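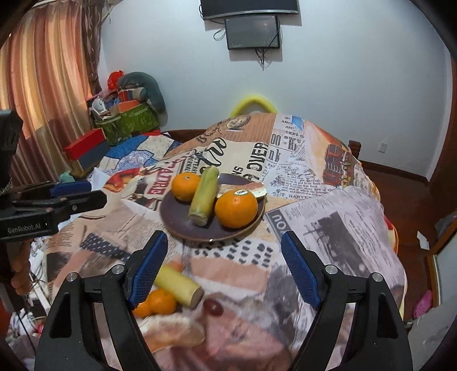

Figure 7.1 A plate of fruit and cut stalk on a printed cloth, seen from a hand-held gripper.

Chapter 7
From Pixels to a List of Things

The planner you wrote in Chapter 6 expects a list. Each entry on the list has a name, a position, a rough size and a number between zero and one saying how far to trust the rest. Given that list, the planner can choose what to pick up, work out a path and hand the path to the controller. Up to now we have typed the list in by hand. In this chapter we write the software that produces it.

Figure 7.1 will be our working picture for most of the chapter. A person would sum it up as some oranges and a piece of what may be sugarcane on a dark plate, with more food on the cloth in front. A program has to get to the same place starting from a grid of colour values, and several parts of the job are harder than they look.

Start with the cloth. It is printed with patches of newspaper-like text, figures and illustrations. The first thing most students try is to find edges and treat any closed outline as an object. Run on this picture, that method will tend to report a great deal of printing. Letters have sharp edges, and so do the polka dots on the navy strip at the left. The word OVER, printed behind the plate, gives a cleaner outline than parts of the fruit do. We need a way of telling marks on a surface from things resting on it, and Section 7.2 gives two: one that uses depth and one that uses how an outline shifts as the camera moves.

Next, colour. Orange against dark plum-brown is easy to separate, and a simple threshold on hue will find both oranges on the plate. It will also find the small citrus fruits on the cloth and may well find parts of the striped curtain across the room. A threshold knows nothing about distance. The usual cure is to limit the search to a working volume, a box in front of the gripper outside which everything is thrown away before any other step is run. Section 7.3 shows how to set the box and what goes wrong when it is too small.

Then there is the matter of parts that cannot be seen. One of the small citrus fruits on the cloth is partly covered, and the pale stalk section near it is partly hidden at one end. Should the list hold an entry for a fruit that is only half in view? If so, where is its centre? The approach taken in Section 7.4 is to fit a simple shape to the part that shows, report the centre of that shape, and lower the confidence to match. The planner may then decide to look again from another side before it commits itself.

The gripper must also be removed from its own view. Its two black jaws take up a good deal of the lower part of the picture, and their blue pads are the strongest blue near the food. Because the camera is fixed to the tool, the jaws appear in a place that depends only on how far they are open. We can therefore work out a mask from the jaw opening and apply it to every image. The same trick does not work for the second gripper, which comes in from the left. Its place in the image depends on where both tools are, so its mask must be worked out afresh each time from the two poses. Readers who skipped the section on frames in Chapter 3 should go back to it before trying this.

Last, names. The larger orange on the plate carries a small white sticker, and a detector that has learned oranges only from clean pictures may split it in two or mark it down. The dark red oval fruit at the right raises a different question. If its kind is not among the classes the detector was trained on, the right answer is "unknown object", with a position and a size. A confident wrong name does more harm than no name, since the planner may pick its grip by class.

What you will need

The exercises use Amau, the small perception library introduced in Chapter 2, and the Bultivport viewer for checking results by eye. The practice set holds 316 images, of which 116 are marked up by hand. Keep the marked images out of any tuning you do before Section 7.6. The markings were last corrected on 1 May 2022, and copies older than that have two files with swapped labels.

Allow roughly 2 hours for the first exercise if you have not used the viewer before. Most of that time goes on getting the camera calibration to load.

How the chapter is laid out

7.1 The object list and its fields
7.2 Printed marks and solid things
7.3 Choosing a working volume
7.4 Objects partly out of sight
7.5 Masking the tool
7.6 Names, unknowns and confidence
7.7 Exercises

Sections 7.2 and 7.3 can be read in either order. Section 7.5 depends on 7.3.

7.1 The object list and its fields

We begin at the far end, with what the planner wants, and work back towards the image. An entry in the list has five fields. The first is an identifier, which stays with an object from one image to the next. The second is the class name, which may be "unknown". The third is the position of the centre, given in the frame of the robot's base and never in the frame of the camera. The fourth is the size, stored as the three sides of a box. The fifth is the confidence.

Mixing up the two frames is the most common fault in student code for this chapter. The list will look correct as long as the tool stays still, and every entry will slide about once it moves. Write the conversion once, test it on its own, and call it from one place only.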